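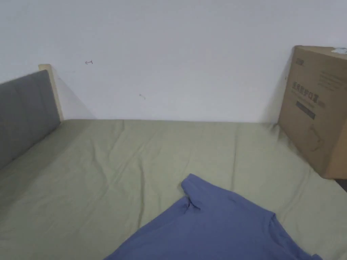 bon allez, fil sur le salon de figurines et garage kits de Drunen, je rentre à peine, je poste en vrac tant que j'ai encore tout en tête

1/ édition de décembre, donc froid de canard dans la file. Portes à 10h, j'étais là à 8h40, et il y avait déjà une bonne queue devant la grille. La moitié venait pour le stand Vrettos, forcément

2/ pour ceux qui suivent pas : Vrettos avait teasé un prototype de la série Vultirine (le jeu de mechas côtier, celui avec les pilotes en ciré). Rien depuis le printemps. Là ils ont sorti TROIS pièces d'un coup

3/ pièce 1, la pilote Ilda version « garde de nuit ». 1/7, proto gris pas peint. Le ciré est sculpté ouvert, on voit toute la doublure matelassée dessous, chaque couture. Sculpture de Loukia Mitsotakis-Vlachou, et ça se sent tout de suite, elle a une façon de faire tomber les tissus lourds que j'ai jamais vue ailleurs

4/ pas de date, pas de prix. Juste un carton « en cours d'approbation ». Ça peut vouloir dire six mois comme deux ans, on connaît la maison

5/ pièce 2, le mecha Vultirine lui-même, peint celui là. Il est énorme. Usure des plaques au pinceau, coulures de rouille sous les rivets, un peu de sel sur les jambes. J'ai demandé si la version de série aurait la même patine, réponse du stand : « on y travaille ». Donc non

6/ le prix par contre ils l'ont : 705 euros. Sept cent cinq. J'ai fait répéter

7/ bon après c'est articulé, lumières dans le torse, cockpit qui s'ouvre avec le pilote dedans. Mais 705 quoi. Tirage de 600 exemplaires, précos Friday à midi (vendredi hein, je recopie leur panneau qui était en anglais). Je sens que le site va tomber

8/ pièce 3, la petite surprise : Ilda enfant, assise sur une bouée, 1/8. Déjà peinte, déjà validée. 158 euros, sortie annoncée pour l'été. Le visage est superbe, les joues un peu rouges, le regard de travers. C'est celle que je prends je crois

9/ seul bémol, la bouée. Plastique très brillant à côté d'une figurine toute mate, ça jure. Un coup de vernis mat et on en parle plus mais à ce prix j'aimerais ne pas avoir à le faire

10/ on quitte Vrettos, stand Dolta juste en face. Beaucoup plus calme, et dommage parce que c'est là que j'ai passé le meilleur moment de la matinée

11/ Dolta c'est des kits résine à monter, petites séries, pas du tout du prépeint. Spyros Andreadis tenait la table, il a pris le temps de tout sortir des boites pour montrer les plans de joint. Propres. Presque rien à poncer sur les bras, un peu plus à la base du cou

12/ leur nouveauté c'est une sorcière des marais avec un héron sur l'épaule. 64 pièces au total. Oui c'est beaucoup. Le héron à lui seul en fait une bonne partie, les plumes des ailes sont séparées

13/ il m'a dit que les décals avaient été refaits parce que les premiers cassaient au bain. J'ai le kit précédent avec les vieux décals et je CONFIRME, j'en avais foutu la moitié en l'air. Ils remplacent si vous écrivez avec la preuve d'achat, bon à savoir

14/ ah et ils font maintenant les yeux en trois tailles de décals dans la même planche. Petit truc mais pour ceux qui ratent toujours le premier œil (moi) ça change la vie

15/ pause sandwich. 8 balles le pain-fromage, je dis rien

16/ côté amateurs, la salle du fond. Toujours ma partie préférée, pas de vitrines, les gens parlent, on se penche à deux centimètres des pièces

17/ Stavros Ververidis avait amené son dragon de bibliothèque, celui dont il poste les WIP depuis des mois. En vrai il est bien plus petit que je pensais ! Tient dans la main. Les livres sous les griffes ont des titres, lisibles à la loupe, il prêtait la loupe

18/ technique pour les écailles, je note pour moi autant que pour vous : sous-couche noire, bleu très dilué à l'aéro par le dessous seulement, puis brossage à sec ivoire. Pas de lavis du tout. Il dit que le lavis lui bouche les creux et que ça se rattrape pas

19/ à côté, Serena Santoro et ses dioramas dans des boîtes à thé. Une idole sur scène avec les projecteurs en fibre optique, le public c'est des têtes d'épingles peintes une par une. Elle vend pas. J'ai demandé deux fois

20/ elle a quand même donné la réf de sa fibre, 0,25 mm, et le conseil de chauffer le bout au-dessus d'une flamme SANS la toucher pour que ça fasse une petite lentille. Faites ça fenêtre ouverte svp

21/ concours peinture maintenant. Catégorie buste : belle deuxième place pour une guerrière en NMM bronze. La première je suis moins fan, très propre mais lumière un peu partout, on sait pas d'où elle vient. Bon, j'étais pas juge

22/ catégorie figurine féminine 1/8 et plus, gros niveau. Peau gagnante faite entièrement à l'huile, trois semaines de séchage entre les couches d'après la fiche. J'aurais pas la patience, j'ai déjà du mal à attendre l'apprêt

23/ catégorie junior, un gamin de onze ans avec une grenouille chevalier. La cape est rose fluo. Meilleure pièce du salon, je discute pas

24/ côté orga, des choses à revoir qd même. L'éclairage des vitrines Vrettos : spots blancs froids en plein dans la vitre, impossible de faire une photo sans reflet. J'en ai pris plein, j'en garde quatre

25/ les allées du fond trop serrées, deux sacs à dos et c'était bouché. Et un seul distributeur qui prenait la carte, quand la moitié des amateurs ne prend que les espèces... file de vingt minutes pour retirer

26/ par contre les vestiaires gratuits, merci. Et le coin réparation ! Un monsieur, Savvas Karagiannis, recollait les figurines cassées dans le transport, avec tiges laiton et tout. Il m'a repris une cheville en dix minutes, on voit rien

27/ d'ailleurs son astuce pour percer droit : on marque le centre avec une goutte de peinture sur une des deux faces, on plaque, on perce sur les deux marques. Je faisais ça au pif depuis des années, évidemment que c'était jamais aligné

28/ ce que j'ai ramené : la sorcière Dolta (faible), deux têtes de rechange en 1/12, un pot de vernis ultra mat, un sachet de socles en chêne, et un badge grenouille parce que le gamin en vendait

29/ ce que j'ai PAS ramené : le petit lot de mains articulées du stand d'occase. J'ai hésité, fait un tour, revenu, parti. Si la personne qui les a prises me lit, je rachète

30/ question qu'on me pose déjà en mp : oui Ilda garde de nuit était sous vitrine, non on pouvait pas tourner autour, donc pas de vue du dos. J'ai juste vu qu'il y a une sorte de lanterne accrochée à la ceinture à gauche. Éclairée ou pas, aucune idée, le carton disait rien

31/ autre question : la préco du mecha, c'est un par personne, paiement en deux fois possible, frais de port en plus. Envoi hors Europe pas confirmé. J'ai lu le panneau deux fois mais vérifiez sur leur page avant de sortir la carte

32/ et non, pas de version blanche du mecha. La rumeur vient d'une photo floue du proto avant peinture, j'ai demandé directement au stand. C'était de l'apprêt les gars

33/ correction du post 11 : les joints à reprendre c'est à la base du cou ET sous le héron, je viens d'ouvrir ma boite. Rien de méchant, papier 600 et c'est réglé

34/ correction du 18 aussi, Stavros m'écrit que c'est pas ivoire mais sable clair. Noté — pardon Stavros

35/ je trie les quatre photos potables et je les poste plus tard, dans l'ordre. Si quelqu'un a une vue de profil du mecha sans reflet je prends, mp ouverts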